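4. Setting Up and Looking After the Cloth Cell

4.1 The gripper and its upkeep

Most of what we learned over the life of this project we learned with a hex key in hand, and so we would like to spend a little longer on maintenance than papers of this kind usually do. Readers who have kept a folding cell alive for more than a few weeks will recognize a good deal of what follows, and readers who are about to build one may be spared an afternoon or two of puzzlement (we certainly had our share of those!).

The cell at Narbridge is a single arm over a table, with a two-finger gripper and a small camera at the wrist that looks out past the fingers toward the work. Each finger is a linkage of metal plates joined at pivots, and the plates swing inward together when the gripper closes. It is a forgiving design for cloth, as the fingers come down on either side of the fabric and gather it up into a fold, and it doesn't ask for much precision in where the arm arrives. What it does ask for is that both sides close by the same amount. When one linkage lags behind the other, the fold is dragged sideways before it is lifted, the camera sees a crooked pinch, and the folding policy we inherited from the Brustwood experiments (Section 3) begins to correct for an error that belongs to the hardware and that it can do nothing about.

We met this fault early. In February the share of dropped folds began to creep upward over several sessions, slowly enough that we first blamed the fabrics and washed all of them again, which kept us busy and changed nothing. Sebastián Toledo then closed the gripper on a strip of paper with the arm parked, and the paper came out torn on one side and barely creased on the other. The pivot bolt on the left linkage had backed out by a fraction of a turn. Tightening it took less time than finding the right key, and the drops went back to their old level the same day.

After that we adopted what the lab now calls the Farías routine, which is carried out before the first grasp of any session. The arm is parked, the gripper is opened and closed on paper 2 times, and the two creases are laid over each other and compared by eye. If they match, work goes ahead. If they don't, the bolts are checked with the driver set to the torque written on the card in the tool drawer, first on the side with the fainter crease, and the paper test is done over again. We also wipe the inner faces of the fingers with a dry swab, as lint from towels and sweatshirts works its way into the slots of the plates and packs down there into a surprisingly firm little felt. We tried compressed air for this and gave it up, for it drove the lint deeper into the pivots.

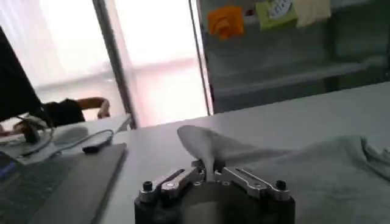 4.2 Camera alignment and light

The wrist camera gave us a different sort of trouble. Its bracket is held by friction, and a bump against the table is enough to turn it by a degree or so, after which the fingertips no longer appear where the software expects them. We keep a stored reference view of the closed, empty gripper and compare it with a fresh one at the start of each session, simply flicking back and forth between the two on the monitor. Any jump in the position of the fingertips means the bracket has moved. A proper calibration with a printed target takes 23 minutes on our setup, so it is a comfort to know from a quick look whether one is needed.

Daylight deserves a few words as well. Pale cloth on a pale table is already a hard case, and with a window behind it the exposure has to be chosen with some care. Left to itself, the camera settles on whatever is brightest, and the fingers sink into shadow. We therefore fix the exposure by hand on the cloth between the fingertips, let the window wash out as it likes, and leave the setting alone until the light in the room has clearly changed. We did think about blinds, and we even priced some, but the people who share the room were fond of their daylight, and on the whole we agreed with them.

4.3 Record of repairs

Over the whole study the cell made 3,102 grasps, of which 643 were made before the paper test was introduced. We report these earlier grasps separately in Section 5 and leave them out of the main comparison, as we can't say for certain which of them were made with a loose bolt. The maintenance log was closed on September 10, 2021, when the arm was unbolted and moved to the Clurgate building.

The log itself is a plain notebook tied to the leg of the table. We tried a shared spreadsheet first, and it was a very nice spreadsheet, but it was filled in from memory at the end of the day and it showed. In the notebook each entry gives the fault, the part touched, the tool used, and the result of the next paper test, and the person who made the repair signs it. Most entries concern the pivots. A few concern the cable to the wrist camera, which chafed against the forearm of the robot until we moved its clip a little farther back and left more slack at the elbow. One concerns a finger pad put on upside down, and the first author would like to thank her colleagues for their patience on that occasion.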